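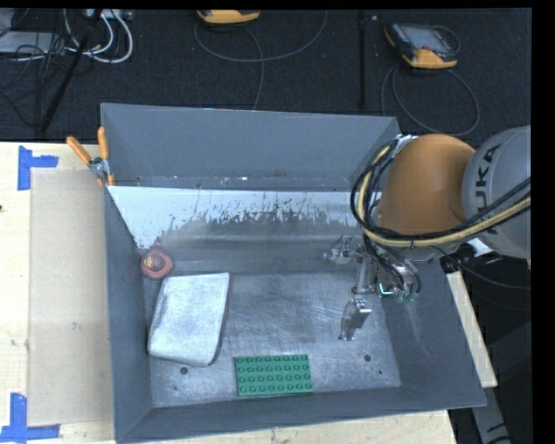
**1/** I've been getting my water from a private well outside Mandholm since February, and a few people asked what that's like after living on city water. Long thread, mostly practical.

**2/** The well is 301 feet deep. I know this from a tag wired to the casing and a paper log the sellers left in a kitchen drawer. If you're buying a place with a well, ask for the log. The county may have a copy, but ours took weeks to find it.

**3/** There is no water bill. There is a power bill, and the pump is on it. Ours didn't go up as much as I'd expected. Then again, there are two of us and no lawn to speak of.

**4/** When the power goes out, so does the water. You get whatever is left in the pressure tank, and then the tap quits. We lost power for 9 hours in our first month and I flushed with melted snow.

**5/** After that I started keeping jugs in the hall closet. I fill them fresh every so often and write the date on masking tape.

**6/** Testing. Nobody sends you a yearly report like the city does. We used a lab in Ultarham. They mail you the bottles, you fill them and drive them back the same morning. Read the instructions the night before. You have to let the tap run first, and one of the bottles has powder in it that you're not supposed to rinse out.

**7/** Our results: no bacteria, low nitrates, hardness very high, iron a little high. The lab doesn't tell you what to do about any of it. They give you numbers and a column of limits.

**8/** Hard water is the part you notice every day. White crust on the kettle. Stiff towels. Soap that won't lather. The shower head was half plugged by April and I soaked it in vinegar overnight in a bread bag with a rubber band.

**9/** Iron is the other one. It leaves an orange line in the toilet, and it will ruin white shirts if you use bleach on them. Bleach makes it worse. I lost a good one that way.

**10/** We got two quotes for a softener. The first company wanted to sell us a whole-house system with a drinking water filter and a service contract. The second, Bautista Plumbing, looked at the lab sheet and quoted a plain softener with a bypass for the kitchen cold tap. We went with them.

**11/** It uses salt. I buy it in 40 pound bags from the feed store on Drurnine Road. One bag lasts us roughly a month. Carrying it down the cellar stairs is the worst part of owning the thing.

**12/** Does it work? Yes. The kettle stays cleaner, although I still fill it from the bypass tap, so I have to descale it now and then. Towels are better. The water feels slippery in the shower and that took me a while to get used to.

**13/** Pressure. Ours used to surge and drop when the shower was on. I assumed the pump was dying and priced a new one — I did not enjoy that evening. The tank was just low on air. The plumber added air and adjusted the switch while he was there for the softener.

**14/** Things I'd check before buying a house with a well: the age of the pump, the age of the pressure tank, where the septic field is, and whether the well cap is sealed. Ours had a cracked cap with earwigs under it. A new one was cheap and took a few minutes to put on.

**15/** Somebody will ask about taste. Cold from the tap, it's very good. I've stopped buying bottled. Coffee took some adjusting and I grind it a bit coarser now.

**16/** Would I go back to city water? For the outages, maybe. Otherwise no. I do think about rain more than I used to.

**17/** Adding this on 6/12/18 because I got the same question 6 times: yes, we shocked the well with chlorine after replacing the cap, and no, you can't do laundry or drink from it until it clears. Ours smelled like a swimming pool for two days. Fill your jugs first.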